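Operations > Equipment Planning > Meeting minutes

Equipment planning meeting, 12th August
Chair: Ward Dekker
Minutes: Planning office
Present: bench automation, purchasing, facilities, electrical safety
Apologies: finance (written comments received and read under item 3)

1. Minutes of the June meeting

Accepted with one correction. Under item 5 the lead time for the Hermans power supplies was recorded in days and should have been in weeks. Purchasing has corrected the order tracker. No change to the order itself.

2. Actions carried over

2.1 Cable inventory for the Polau site. Complete. The list was circulated before the meeting. Two part numbers are obsolete and will be replaced by the current equivalents at the next reorder.

2.2 Quote for a second two-arm bench cell. Received from Traren and Gamura. See item 3.

2.3 Disposal of the old conveyor controller. Open. Facilities is waiting for a collection slot. Carried forward.

2.4 Written isolation procedure for the bench cell. Draft received, comments due to electrical safety before the next meeting.

3. Second bench cell

Purchasing presented the two quotes. Both cover a pair of arms with parallel grippers, controllers, a mounting rail and commissioning. Neither covers the enclosure, which was quoted separately by Hermans in June and is still valid.

Traren's price is lower on the arms and higher on the service plan. Over the planning period the total comes to 67 percent of the allocation. Gamura comes to 70 percent, with spare gripper fingers and one replacement cable set included. The difference is small enough that the meeting agreed to decide on delivery and maintenance terms.

Bench automation asked that the new cell keep the same layout as the present one, with both arms on the front rail facing the work surface, so that programs can be moved between cells with only a recalibration. Gamura has confirmed it can supply to the existing mounting pattern. Traren would need an adapter plate and has not yet provided a drawing.

Finance commented in writing that the service plan should be charged to operating costs and kept out of the capital request. Agreed. Purchasing will ask both suppliers to split their quotes on that basis.

Decision: Gamura preferred, subject to the revised quote and a confirmed delivery date. Traren to be held as the alternative until the order is placed.

4. Current cell: condition and consumables

Bench automation reported on the pick-and-place work. The object set is still the mixed one, with toy fruit, a bowl and ordinary desk and pantry items of differing shape and stiffness. The stapler and the beverage can are to stay in the set for the acceptance test of the new cell. The group asked for a small budget line for replacing objects and this was approved without a separate request.
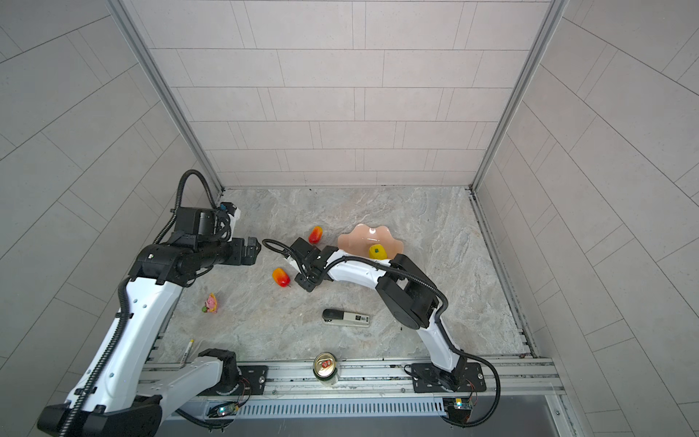 Last changed: 12th August, planning office

Routing of the arm cables was discussed. The cables need slack for the full reach of the wrist, but long free loops are a snagging risk at the extremes of travel. Bench automation will trial a clip at the elbow on one arm only and compare wear after the trial. Sleeves are to be stocked as a consumable from now on – one spare set per arm.

The circuit boards at the front edge of the rail were raised by electrical safety. They sit where an operator reaches in to change objects. Electrical safety wants a cover that leaves the indicator lights readable. Facilities can make a clear cover in the workshop at material cost. The same cover is to be specified for the new cell.

Cleaning of the work surface was added to the weekly checklist. Specks of debris collect along the back edge, by the tiled wall, where the brush does not reach well. A narrow vacuum nozzle will be bought from the consumables line.

5. Space and services at Polau

Facilities has marked out the floor area for the second cell. The bay is 9 feet wide, which leaves enough clearance for the enclosure and a service aisle on one side only. Purchasing is to tell Gamura that access from both sides cannot be assumed.

The electrical supply is adequate. One additional isolated outlet is required and has been scheduled. The network cabinet is almost full, and a new switch will be needed if the second cell uses a separate camera connection. Bench automation to confirm.

6. Spares policy

Proposal from purchasing to hold 3 gripper assemblies in common stock for both cells. Bench automation supported this provided the grippers on the new cell are the same type. The proposal is approved in principle and will be costed once the revised quote is in.

Wrist cameras were discussed under the same heading. No spare is held at present. Purchasing will obtain a price for one unit with its bracket.

7. Actions

Purchasing – split quotes from Gamura and Traren, capital and service shown separately.
Purchasing – advise Gamura of single-side access at Polau.
Purchasing – price for a spare wrist camera and bracket.
Bench automation – elbow clip trial, report at next meeting.
Bench automation – confirm camera connection and network ports.
Facilities – clear covers for the rail boards, conveyor controller collection.
Electrical safety – return comments on isolation procedure.
Ward Dekker – submit capital request after receipt of the revised quote.

8. Any other business

Facilities noted that the loading door at Polau will be out of use for part of the autumn. Delivery dates to be checked against the door schedule before the order is signed.

Date of next meeting to be set when the revised quotes arrive.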